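Washing foam and wooden toys

Foam toys can go in a bowl of warm water with a little washing-up liquid. Squeeze them under the surface, leave for 5 minutes, then rinse until the water runs clear. Press them in a towel and stand them on edge overnight.

Wooden pieces should never be soaked. Wipe them with a wrung-out cloth, one face at a time, and dry them straight away. If paint comes off on the cloth, stop.
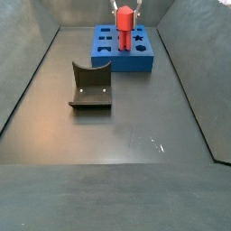
*Red wooden block and blue foam sorter: wash these separately.*

Check the holes in the foam for damp before putting the set back in its box.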